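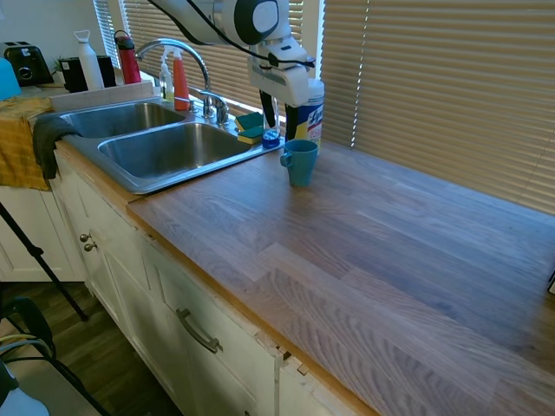 Chapter 8
The Sink and Its Neighbors

If you only ever learn to set up one part of a kitchen well, make it the sink. More happens in this small patch of counter than anywhere else in the house! Lettuce gets rinsed, pots get soaked, hands get washed, the coffee water gets drawn, and at the end of the day every cup and fork in the place passes through. In Chapter 7 you worked on the stove and the surfaces next to it. Now we move to water, and I have been looking forward to it since the first page of this book.

In this chapter you will learn to
- name the zones of a sink area and say what belongs in each
- choose between a single and a double basin for a given household
- store cleaning products within reach but away from food
- care for a wooden counter where it meets the sink
- draw up a daily and weekly routine that a real family could keep

Words to know: basin, sink deck, gooseneck spout, single-lever handle, splash zone, landing spot

8.1 Reading a sink area

Start by looking at the kitchen in the opening photograph the way you would look at a map. The sink has two stainless steel basins, a smaller one on the left and a larger one on the right, set into a wooden counter. The tall faucet is a gooseneck, and that high curve is a gift to anyone who cooks in quantity, because a stockpot can slide in under it without a fight. A single lever beside the base does the work of two taps, so you can run it with the side of your wrist when your fingers are covered in dough.

Now look at what has gathered on the deck and along the windowsill. Two sponges are stacked near the faucet. There are spray bottles on the sill and a container of Lysol wipes to the right of the sink, with a teal mug standing in front of it. Farther left come a water bottle, a toaster and a bit of green from a potted plant. Kitchens all over the world look like this by mid-morning, and it is a wonderful thing to study. Every object has landed in a place that made sense to a person with their hands full.

We call the place where things get set down a landing spot. A landing spot does not need a label or a tray. It only needs to be flat, close and free at the right moment. Your first job as a student of the household is to notice where the landing spots are before you move a single thing.

8.2 The splash zone

Run a faucet hard onto the back of a spoon and you will see what we mean by the splash zone - the strip of counter, wall and sill that gets wet in ordinary use. It is usually wider than people expect. When Pilar Salinas set up the teaching kitchen at Rolgate, she had students lay sheets of brown paper on both sides of the sink, wash up as usual, and draw a line around every damp mark. Try it at home. It is great fun, and the paper tells you more than a ruler will.

Things that are happy in the splash zone: dish soap, a brush, a sponge that can drain. Things that are not: anything with a cord, paper packets, bread, spices. A toaster should stand well clear of the water, and so should its cord.

Wood asks for extra attention here. Water that sits in the seam between sink and counter will darken the grain and, in time, lift the finish. Wipe along the seam after each wash-up, with the cloth folded so that you have a dry side left for a second pass. Oil or seal the surface as its maker directs, and look closely at the front lip, where wet sleeves and aprons rub.

8.3 One basin or two?

People have strong feelings about this! A single wide basin takes a roasting pan flat. A double lets you wash on one side and rinse on the other, or keep vegetables apart from dirty plates. When the basins differ in size, the larger usually becomes the washing side and the smaller one handles rinsing and draining, but left-handed cooks may want it the other way around. In the Fultton household, which we will follow through the next two sections, three generations share one double sink, and they settled the matter by trying each arrangement for 14 days.

8.4 Cleaners and cups

Sprays and wipes need to be close at hand or they will not get used. They also need a home of their own, apart from the things we eat and drink from. Decide on one side of the sink for cleaners and the other for clean dishes, and let everyone in the house know. If small children live or visit there, move the cleaners to a high or locked cabinet. Keep every product in its original bottle, and never mix two of them.

Before you read on

Draw your own sink area from above, in pencil. Mark the basins, the faucet, the splash zone and each landing spot. Then write down the last object you set there and where it was headed next. Bring the drawing to class - you will need it for the Ploka exercise on page 197.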